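Red cotton tablecloth bleeding every wash, how to stop it?

Posted in Home and Laundry, Lunley Neighbors Help Board

Daichi Amano
Hello everybody. English is not my first language, so please excuse me if some words are strange.

I bought red cotton fabric at the market in Stirundale, enough to sew a tablecloth and a few napkins. Before cutting I washed it alone, cold water, short program. The water came out pink. I washed it again and it was still pink. Now I have washed it 2 more times with vinegar, because my aunt told me that vinegar fixes the color, and I cannot see any difference.

I want to put a white border on the tablecloth, so this is a real problem for me. Is there some way to fix the color at home, or should I give up the white border? The seller said only "cotton, wash at 40" and there was no label. I paid for it already and I would like to use it.

prusulow_mender
Vinegar does nothing for cotton, sorry. Salt also not. Get a dye fixative for cotton and follow the packet. Or make the border red.

Engelbrecht
I sewed curtains for many years and red was always the color that gave me trouble, so I will try to answer a little longer.

There are two different things which can make the water pink. The first is loose dye, which was never attached to the fiber and only sits there. This kind goes away with washing, but it can take more than four washes. The second is dye which is attached badly, and it will continue to come off for a long time. You can find out which one you have. Cut a small piece and put it in a glass with warm water and one drop of dish soap. Leave it for an hour and look at the water. Change the water and do it again. If the second glass is much paler than the first, keep washing. If both look the same, you need the fixative.

For washing out loose dye I use warm water, as warm as you will ever wash the tablecloth later. Cold water is gentle, but it leaves a lot of the loose dye inside. Use plenty of water and do not let the wet fabric lie folded in the basin – the dye moves from one place to another and you get marks.

Before you sew the white border, put a wet piece of the red on a scrap of the white, press them under a plate and leave them overnight. If the white is clean in the morning, you can sew.

Daichi Amano
Thank you both. I did the test with the glasses and the second one was much paler, so I will continue with warm water and then try the plate.
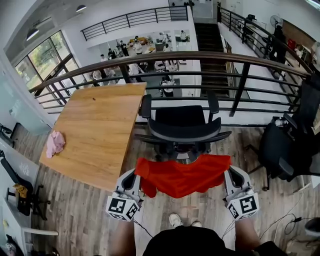 One more thing I want to ask: the cotton became shorter after the washing, mostly in the length. If I go on with warm water, will it shrink more, or is it finished now? I have not cut anything yet, so I can still change the size of the napkins.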